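Home | Archive | Threads | Members | Wanted | Log in

Re: [boards] Kimo sound board, no speech after recap

Hi all,

Larysa Antoniuk wrote:

> I've recapped the whole sound board on my Kimo and the music is
> back, but still no speech at all. I get a faint pop where each
> phrase should start. Swapped the speech ROM with the one from
> Garba's spare board, no change. Voltages look fine to me. Is it
> worth buying another amp chip or am I barking up the wrong tree?

Don't buy the amp chip yet! If the music is coming through then the amp is doing its job, as both go out through the same one on these. The pop is a good sign too, because it means the CPU is asking for speech and something downstream is at least waking up.

I had this exact fault on a Drutaria board a couple of years back (same sound hardware, different colour silkscreen, and they moved the volume pot to a spot where you can't get a screwdriver on it). Mine was the little 74LS125 between the speech ROM and the synth. One of the four buffers had an output stuck low, so every byte coming out of the ROM had a bit missing and the synth just gave up on the first frame.
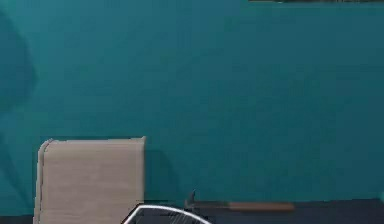
Anyway, the way I found it was with the sound test. Hold the service button at power up, step through to the speech page and let it loop on the longest phrase. Then put your probe on the input and output of each buffer in turn. You want to see them both wiggling. If one side is busy and the other is flat while the enable is active, there's your culprit. I paid 80 cents for the replacement and spent a whole evening getting the old one out, so please do yourself a favour and cut the legs off first. Those pads lift if you so much as look at them.

If the buffers all check out, have a look at the clock going to the synth. There's a resistor right beside it, R153 on mine, that likes to crack at the end cap. It'll measure fine cold and then wander off once the board has been on for a bit. Taner Yaman had one that only spoke for the first few minutes after breakfast, and that's what it was.

One more thing, and I'm less sure about this. The Barajas version of the board has a jumper near the edge connector that picks between the small and large speech ROM. If yours came out of a Barajas cabinet and somebody has fiddled with it, you'd get rubbish data with a perfectly good ROM. I don't have the schematic for that one. Crisóforo, didn't you scan it in October?

Let us know what the probe says, Larysa. I've got a tube of the 125s in the drawer and I'm happy to pop a couple in the mail.

Cheers,
Rafferty Yazzie

1125 views | 4 replies | Share

Comments

Garba Danladi: My spare ROM was talking fine in my own cabinet before I lent it out, so I'd cross that off.

Crisóforo Cuevas: I scanned the Carnau one, sorry, not the Barajas. The jumper is on there too though, marked J4. I'll put it in the files area tonight.

Larysa Antoniuk: Pin 8 on the buffer is flat as a pancake! Yes please to a couple of 125s, I'll email you my address.

Taner Yaman: It was before breakfast, but yes, the resistor.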